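Endent – Picking Mixed Objects From a Bin
Project report, Robotics Laboratory course, Protstead Technical College

1. Goal of the project

Our group worked in the laboratory from February until the end of the semester. The task was to take mixed objects out of a grey bin, one after another, with a KUKA arm and a multi-fingered gripper. We gave our software the name Endent. The other group in the course, Cuadros, had the same task but used a different method to choose the grasp.

2. How we tested

Before each trial one student put objects in the bin without looking at the screen. We wanted different shapes and sizes, so that the program could not depend on one kind of object. The positions of the bin and the camera were not changed between trials. A trial was a success only if the object was lifted and held for 3 seconds. 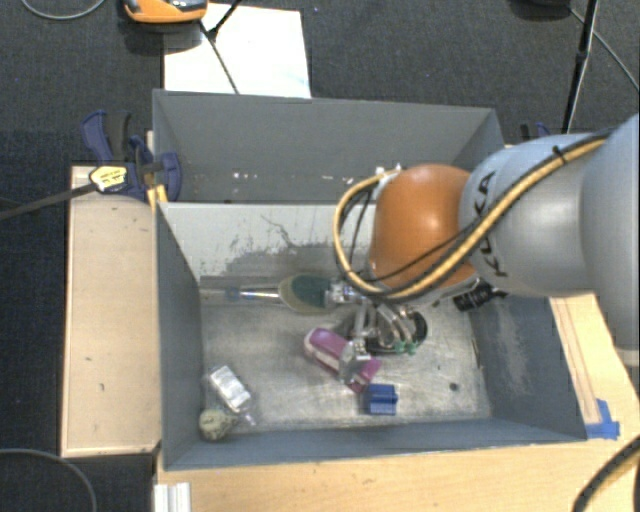
We made 100 trials in total and 77 of them were successful. Most failures happened near the walls, where the fingers did not have enough space to close. Flat objects were also difficult – the gripper often pushed them along the floor of the bin before it could get under them. In the first weeks we lost much time with calibration, and more than 40 early trials had to be thrown away. They are not included in the result.

3. Problems with the depth data

The metal floor reflects the lamps of the laboratory, and this gave us false points in the depth data. We tried a filter from the Sustumstead course notes and it helped a little. On Friday afternoons, when the sun came in, we closed the blinds and the results were more stable.

4. What we would change

We would start with slower movements and write a log from the first day. We also want to add a small push, so that objects near the wall can be moved to the middle before grasping. The code for this is started, but it is not tested yet.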